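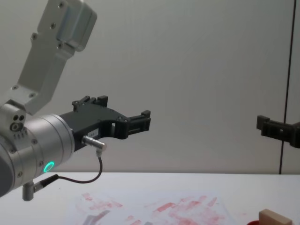
I need to repaint one interior wall and I'm trying to decide on the sheen before I buy anything. It is drywall, 216 square feet, with a factory-mixed matte on it from the previous occupant. The color is a pale grey-white and the surface is smooth, with nothing on it but faint shading and a thin dark vertical seam near the right edge, and I would like the new coat to look the same. The catch is that I want something I can wipe down, and the matte burnishes wherever I rub it. The candidates are Stoltix Washable Matte and Avotness Eggshell. Does eggshell show roller lap marks on a surface this flat? Primer needed or not? No patches, no stains.

breathnach
Posted 11 November 2025

Eggshell will show more than matte. On a smooth wall with light coming from the side, lap marks and any ridge at a drywall joint become visible. Hold a work light flat against the wall after dark and look along it. If you can see the joints under the existing matte, stay with a washable matte.

Application matters more than brand. Use a 3/8 inch nap roller, keep a wet edge, and do the full height in one pass before moving over. Cut in one section at a time. If you cut in the whole perimeter first, it dries and you get a darker band.

Primer: not required over sound matte in a similar color. Wash it, let it dry, and scuff with 220 grit if it feels chalky. Wipe a dark cloth across it. If the cloth comes away white, prime.

9inchroller

eggshell is fine, used it in my hallway. two coats

jadow_flats

I'd go with the washable matte. Check the scrub rating on the data sheet and look for 1,000 cycles or better. Some of the cheaper ones are ordinary matte with a different label. Box the cans together in a bucket before you start, as two cans of a pale grey can differ slightly. Leave the first coat overnight if the room is cool. Don't wash it for 20 days, and then only with a soft sponge and diluted dish soap.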